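Section 4: Planning a Day on the Water

Before you start

You should have the Fiklow trip planner installed and your account set up (Sections 1 to 3). If you skipped those, the planner will let you carry on for a surprisingly long time before it objects, so go back and do them now.

Our worked day is set at Lake Portela, where most first-time users seem to end up. It suits families: a shallow swimming bay at the town end, a hire hut on the beach, and a track along the shore that a five-year-old can manage with bribes. The same steps work for any lake or harbour in the planner.

4.1 Create the day

1. Open the planner and tap New Day.
2. Type the place name. Choose Portela (Lake) and not Portela (Car Park), which comes up first because it has more reviews.
3. Set the month. January gives you the full summer timetable. Other months may grey out some of the boat hire and all of the ice cream.
4. Enter your party. Adults and children go in separate boxes. Teenagers may be entered in either, according to mood, but hire prices go by age.
5. Tap Save. The day appears as a blank strip running from 6 am to 9 pm.

Note: The strip starts at 6 am whether or not you do. To change this, see Section 7, Display Settings.

4.2 Add the fixed things first

Fixed things are the ones that leave without you. At Portela that means the Sullia ferry, which crosses to the far shore and back.

1. Tap the strip at the sailing time you want.
2. Choose Transport, then Ferry, then Sullia.
3. Check the return sailing. The planner adds it for you but picks the last one of the day, on the theory that you'd like to get your money's worth.
4. Drag the return to an earlier sailing if you have small children or sunburn.

Caution: The last sailing back is the last sailing back. It's a long walk home by the lake track and the planner will cheerfully offer you directions.

If you're taking bikes, tick Bikes on the same screen. The ferry has 30 bike spaces and in January they go early. Booking through the planner holds a space until ten minutes before sailing, at which point it goes to whoever is standing there looking hopeful.

4.3 Add boat hire

1. Tap a gap in the strip and choose Hire.
2. Pick a craft. Single kayaks, double kayaks, paddle boards and pedal boats are listed separately.
3. Set the length of hire. One hour is the default and is plenty for most people. Two hours is for those who've done it before, or who have fallen out with the rest of the party and want some distance.
4. Tap Compare to see other operators within walking distance. Prices change through the day, so compare again when you're on the beach.
5. Tap Hold. This reserves the craft but doesn't pay for it. You pay at the hut.

Note: Children under eight must share with an adult. The planner knows this and will swap your four singles for two doubles without comment. Check who has been put with whom before you confirm, as changing it in the hut queue tends to become a public matter.

Caution: Wind. The lake is usually calm until lunch and choppy after it. If you book paddle boards for mid-afternoon, a yellow flag appears on the strip. You can dismiss the flag. You can't dismiss the wind.

4.4 Build your packing list

The planner makes a list from whatever is on your strip. Add a kayak and you get dry bags; add the ferry and you get a jumper each, because the top deck is cold in any month you care to name.

1. Tap List at the bottom of the screen.
2. Untick anything you already keep in the car.
3. Tap Add Item for your own things. Photos can be attached to items, which helps when you've sent someone else to find them.
4. Under Footwear, choose Wet or Dry for each person. Most people need one of each.
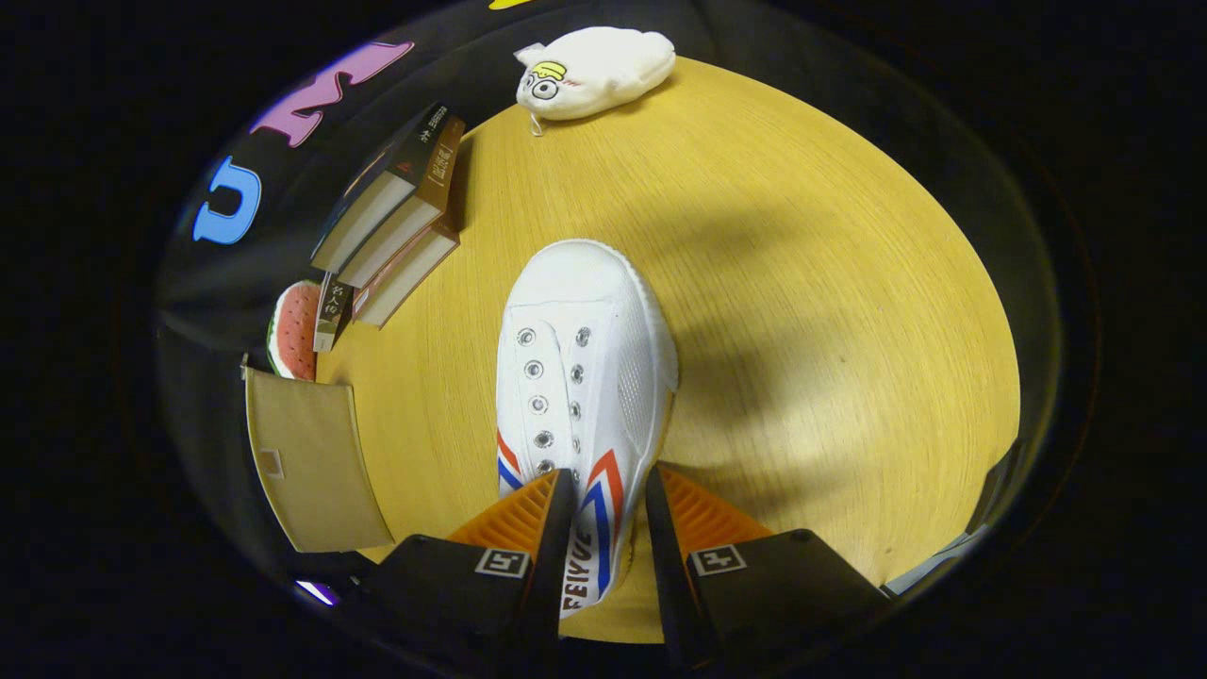 Item photo for Footwear (Dry): canvas sneaker.

5. Assign each item to a person. Anything left unassigned goes to the person who owns the account. That is you.
6. Tap Share to send the list to the rest of your party.

Dry shoes stay in a bag on the beach while you paddle. The hire hut has 400 hooks along its back wall for exactly this, free to use. Remember which hook is yours, or take a photo of it. They all look alike, and by mid-afternoon so do the bags.

Note: Thongs count as neither wet nor dry shoes for the purposes of the Sullia track, which is stony. The planner will accept them. Your feet won't.

4.5 Add food

1. Tap a gap of at least 45 minutes and choose Food.
2. Select Picnic, Café or Undecided.
3. If you choose Picnic, pick a spot from the map. Green tables have shade. Grey tables have a view of the rubbish bins and are nearly always free.
4. If you choose Café, the planner shows opening hours only. It doesn't show queues, though you can assume one.

Undecided is a perfectly good choice and keeps the gap open. At the start of the gap you'll get a reminder asking whether anyone is hungry. This can be switched off if you have children, who provide the same service.

On the Sullia side there's a single kiosk beside the jetty. It does pies, chips and a lemon slice that Marcelle Pichon, who wrote the original Portela entry, rated five stars and returned to edit twice, each time to add a further adjective. It takes cash only. The nearest cash machine is back on the side you came from.

4.6 Add a walk

1. Choose Walk and set your slowest person's pace. Be truthful. The pace settings are Brisk, Steady, and With Toddler.
2. Pick a track. Shore Track is flat and suits prams as far as the second footbridge. Prundwood Loop climbs through the trees behind the beach and has steps, more steps than the map suggests.
3. Look at the finish time. If it runs into your ferry, the strip turns red.
4. Shorten the walk or move it. Making yourself Brisk just to get rid of the red is a common fix and a poor one.

Note on Prundwood Loop: The lookout at the top is shown with a star. The best of it is early morning or after 5 pm, when the sun is off the water and you can see the whole lake. At midday you'll mostly see other people's hats.

4.7 Check the day

Tap Check once the strip is full. The planner reads through the day and tells you what's wrong with it. Common messages are listed below.

"Two things at once"
You've booked a kayak during lunch. Move one.

"No gap after water activity"
Allow 20 minutes to get dry and changed. Allow more if there's one change cubicle and several cousins.

"Very full day"
There's no rule against a very full day. The message is advice, and it comes from Omprakash Bansal, who looks after our support inbox and has read what people write to us afterwards.

"Nothing planned"
This appears if the strip is empty for more than three hours. Tap It's a Holiday to clear it.

4.8 Save the day offline

Reception at Portela is fair on the beach, poor on the track and absent on the far shore.

1. Tap the three dots, then Save Offline.
2. Wait for the tick. On a slow connection it may take a couple of minutes, during which the screen looks as if nothing is happening.
3. Open the saved day once with your phone in flight mode to make sure the ferry times show.

Caution: Offline days don't update. If a sailing is cancelled, you'll find out the old-fashioned way, from the chalkboard on the jetty.

A saved day with maps takes up little room, but item photos add up. The planner keeps up to 3,000 of them across all your trips and then starts asking which you'd like to lose. It asks again every time you open the app, so you may as well answer.

4.9 On the day

1. Open the planner before you leave and tap Start.
2. Check the wind flag and the ferry notice.
3. Tap Late if you're running late. Everything that can move will move; ferries and café closing times won't.
4. Tap Skip to drop something. The planner will offer to rebook it for tomorrow, and you can say no as often as you like.

To reuse the day at another lake, tap Copy Day and change the place name. Hire and ferry bookings aren't copied across. The packing list is, including anything you assigned to somebody who's no longer speaking to you after the double kayak. Reassign those items before you share it.

Section 5 covers overnight stays, tents, and splitting the bill.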